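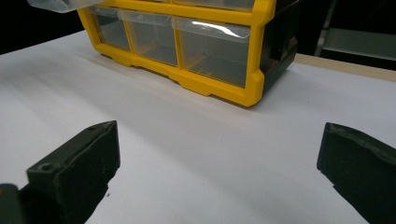
Fig. 1. The yellow organizer, bottom row of drawers. The widest drawer of the three is at the right.

SMALL PARTS STORAGE
Handout 4, Workshop Practice
Reissued 23/10/2018. Throw the old one away, it had the wrong drawer sizes.

You have all met a coffee can full of mixed screws. Somebody's uncle had one. It held every fastener ever made except the one he was looking for, and he went through it with one finger for half of every Saturday. Today is about the alternative.

1. Why clear fronts

Labels are promises, and people break them. A clear drawer front lets you check the promise before you pull. It won't tell you M3 from M4 at arm's length, so you still label. Write the size, then the length, then stop. "Misc" is banned in this course. So is "Misc 2".

2. Sorting exercise

Each pair gets a bag of 326 mixed parts from the Sutter bin. Sort by what the part does first and by size second. Most pairs do it the other way around and end up with washers in five places. You have 40 minutes. The record is 17, set by a pair who, on inspection, had put over a third of the bag in one drawer.

Before you sort anything, write down your categories. If you have more categories than drawers, use the dividers or think harder. Thinking harder is cheaper.
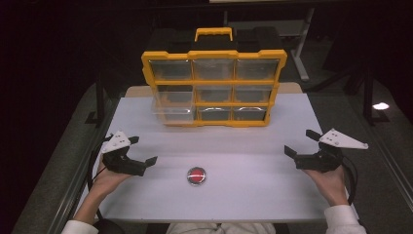 Fig. 2. Upright on the white board, handle at the top. Nine compartments, three by three, with a lower left drawer pulled partway out.

3. Where things go

Heavy parts at the bottom. Parts you reach for daily at about hand height, which on a low table means the top row. Wide drawers are for long or awkward items and will be filled with junk unless you claim them early. (See the Zestmont case from last week, where the wide drawer held one zip tie and a sandwich receipt.)

4. Drawers and handles

A carrying handle is an invitation. Before you accept it:
– push every drawer fully home
– check both sides, top to bottom
– lift straight up, slowly
– keep it upright until you set it down

An open drawer on the bench catches sleeves. An open drawer in the hallway is how we came to own the coffee can.

5. For next time

Read the Feltitz notes on bin numbering, skip the part on color codes. Bring a one-page drawer plan for your own kit. Plans with a drawer marked "Other" will be returned.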